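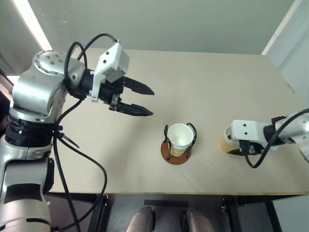
The Catley table, with one cup in the holder and one on its side.

Plidville Robotics Club: the cup year in pictures
Posted 2019-04-26 by Filipa Carrilho

Every year the club picks a project for the Catley Student Challenge, and every year somebody argues that we should do something simple. This year they won. The task is to get two robot arms to tidy paper cups on a table, including one cup that has to end up in a wire holder with a wooden base. My nephew can do it. He is four, and he charges a biscuit.

We began in October with great confidence and a timetable. The timetable is still on the wall of the workshop and makes good reading if you are in the mood for historical fiction. What follows is a small gallery from the table, along with whatever I could remember about the bits in between. If you came for the video, Abílio Barreto is editing it and has been since before the half-term break. He would like it known that the music is nearly right.

The left arm

The left arm is called Demik. The right arm is called Right. There was going to be a vote on a second name, but the shortlist was unsuitable for a page that parents read.

Demik has charge of the holder, and most of our evenings have gone on the holder. The wire loops come up either side of the cup and over the rim, so a gripper that comes in low meets wire, and a gripper that comes in high meets more wire. Arnaldo Guerreiro wrote the first approach routine and described it as elegant. It approached elegantly and took the whole thing off the table, base and all. The second routine was written by Agustina Iturra and has no elegance whatsoever. It stops, thinks, shuffles sideways and then has a go, rather like my uncle parking. We are using the second routine.

You can tell when it is in the thinking part, as both fingers sit open over the table with nothing in them and everyone in the room holds their breath. Right, meanwhile, has already got hold of its cup and is being smug about it. 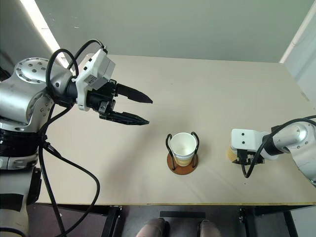 A word about cups

The cups come from Simões, the café by the bus station, who let us have a sleeve of them at cost on the understanding that we would stop asking for them one at a time. They are ordinary paper cups. They weigh almost nothing, and that sounded like an advantage until we tried to pick them up. A heavy object has the decency to stay where it is. A paper cup moves off when a gripper brushes it, and if you squeeze a shade too hard it folds in the middle and has to be retired.

Retired cups go in a bin bag under the bench. Custódio Cordeiro suggested keeping them to study the failure modes. Custódio has since been asked to take the bag home.

Tipped cups are their own branch of misery. The rules say that a cup may start on its side, so we practise with it that way, with the rim turned to face the gripper or turned away from it or at some spiteful angle in the middle. Facing the gripper is the kindest. One finger can go inside and one outside, and if the wrist rolls at the right moment the cup comes up standing. If the wrist rolls at the wrong moment, someone has to crawl under the table. We take turns, and there is a rota for it, which is the only document the club has ever kept up to date.

Cables, and other opinions

A good deal of what you see looped over the arms is cable. There is a school of thought, led by Abílio, that holds cables should be clipped down every hand's width along the arm. There is another, led by everyone who has had to unclip them, that holds they should be left in a nice generous curve. The curve party is in power for now. Demik can swing right across the table without tugging on anything, and the worst we have had is a loop of cable wandering in front of somebody's view at the exact second a grab went well.

Agustina keeps the log. According to her, we have recorded 3687 attempts at something or other since the autumn, and 1532 of those are marked as good. I asked what the rest were marked as. She said it depended on who had been typing.

Three cups at once

The final round of the Catley has several cups out together, with the holder in the middle of it all. This is where two arms begin to get in one another's way. A single arm with a single cup is a patient sort of animal. Give it a colleague and a crowded table and it behaves like someone reaching for the last sandwich.

Our plan divides the table down the middle. Demik works the left side and goes for the holder, Right deals with whatever is nearest to Right, and neither is supposed to cross over without asking. The asking is done by a piece of code that Arnaldo calls the referee. It is extremely fair. In its first week it was so fair that both arms gave way to each other until we went home.

For the picture that follows, Demik has its fingers towards the brown base, and there is a cup tucked in behind its wrist, exactly where it is hardest for Demik to do anything about it. Right has two cups under its fingers and is keeping its options open. The little red speck near the holder has been the subject of more theories than the rest of the project put together. Custódio says marker pen. Filipa (me) says jam.
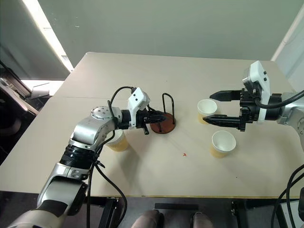
What we got wrong

Quite a lot, and the judges' form has a box for it, so I have been practising.

We spent a month teaching the arms to be quick. Speed carries very few points at the Catley. Leaving the cups where they are meant to be carries a great many, and we found this on page 2 of the rules, a page that all five of us had signed to say we had read.

We also assumed that the holder would always start facing the same way. It has a round base. It faces whichever way it was last put down, and the loops turn with it, so a grab that was perfect before tea could be a disaster after it. Agustina's shuffle sideways exists for this very reason and I would like to apologise in public for laughing at it.

Then there was the light. The window side of the room is lovely in the morning, and we practise in the afternoon, and for a while every result from the one looked like it had been made by a different club from the other. We tried a curtain. The curtain had its own ideas. Now we simply practise at both ends of the day and complain about it.

What went rather well

I am told a gallery should be positive, so: the pick from the open table is properly good. Right can take a standing cup, lift it, carry it over and put it down without so much as a wobble, and it has done this in front of visitors, including a school governor who had only come in about the radiators. Demik's placing in the holder is less reliable, but when it comes off, there is a small papery sound as the cup settles between the loops, and I have heard grown sixth-formers cheer at it.

Arnaldo also got the arms to hand a cup from one to the other. This is worth no points at all. He is very proud of it and so are the rest of us, and it is in the video twice.

Coming along

The club meets after last lesson in the workshop at the end of the science corridor. New members are welcome from any year, and you don't need to have built anything before. We can take up to 4 people at the table at a time, and the others can write code, mend grippers or argue with Abílio about cables. Bring closed shoes and something to eat. Please don't bring your own cups, as they are the wrong size and Demik holds a grudge.

The Catley entry goes off at the end of the month. Results will be posted on this page if they are good and on the noticeboard by the boiler room if they are not.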